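Tollurthorpe craft room reopens with new work tables

The craft and sorting room at the Wakance center in Tollurthorpe has reopened after being closed since December. Regular sessions started again in June 2025.

The room has a new floor, brighter lights and 8 new work tables. Standberg, the joinery shop on the edge of town, built the tables and delivered them over two mornings. The old ones had been in use since the center opened and several no longer stood level.

The work cost $2,234. Of that, $476 came from the spring yard sale and $250 from Lema, the hardware store next door. The center paid the rest out of its own savings.

Pale boards can be laid over the tabletops for sorting small parts such as beads, buttons and screws. Clear containers with a divider are kept on the shelf by the door – users are asked to empty them before putting them back. Glue and paint should be used only on the bare tables at the back, where the tops have been sealed.

The room can be booked for half a day at a time, mornings or afternoons. Groups that had a regular slot before the closure can keep it, but need to confirm with the front desk. A second sink is planned – no date has been set for that work.

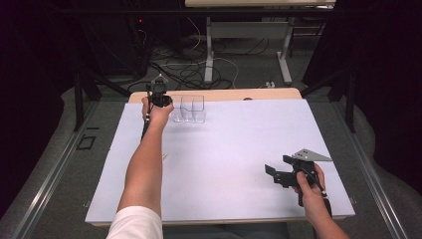 Parking is behind the building, and the side entrance is open during all sessions.

Contact us | © Tollurthorpe Local News | Back to top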